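Lindgren Building, second floor shared workshop
Walk-through checklist, December

1. Exits and aisles
Both doors open all the way. The aisle by the Kotden shelving is clear, if you turn sideways. Marked as a pass with a frown.

2. Extinguishers
2 on the wall, both in the green. The one by the sink had a coat hung on it again. Coats have hooks, and the hooks are right there.

3. Power strips
4 checked. One was plugged into another, which was plugged into a third – a family reunion. Separated. FAIL, fixed on the spot.

4. First aid kit
Verkeck kit, sealed, in date. Contains 100 adhesive bandages and no scissors. Scissors to be ordered.

5. Storage loft
Posted limit is 590 pounds. The boxes up there are marked "misc," so the weight is anyone's guess. Bring down the paint cans before the next visit. FAIL.

6. Lighting
All tubes working. The one over the paper cutter hums in a key I don't care for, but humming is not on the form.

7. Solvents
Zekex cleaner back in the metal cabinet, lids on. The cabinet key was in the cabinet door. Needs a better home.

8. Worktables
Tabletops steady, no splinters found. Keep cords away from the edges and sleeves away from anything that turns.

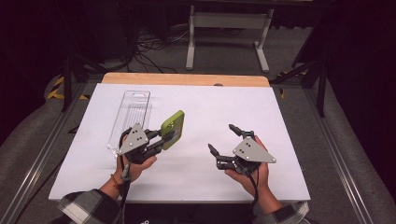 9. Floor
Mat at the entrance curls at one corner. Tape it or toss it. Open item from last time, and the time before.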